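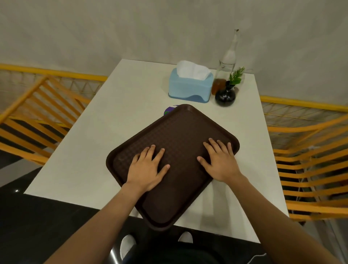 Foltow match queue drops likes after 70 swipes

bunport_dev
Posted 04/05/2020
Running Foltow 6.2 on Android. After 70 swipes the counter resets and likes sent in that session don't show under Sent. Support says it's a display problem. Anyone else?

kettle696
Same on my end. Exported my data: 623 likes logged, 106 missing from the Sent tab. So they reach the server — the tab just doesn't load them.

mirrorlag
Disagree. I matched with zero of mine from that period, and my usual rate isn't zero. Check the delivery flag in the export.

kettle696
Flag is set to 1 on all of them. A dry spell isn't a bug. 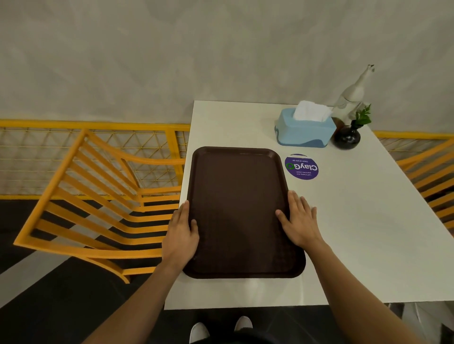 Brown tray on white table, both hands on it

mirrorlag
The flag is set on send, before delivery. Cirnel had the same fault last July.

bunport_dev
Cleared cache, reinstalled, no change. Moving to Liao until there's a patch.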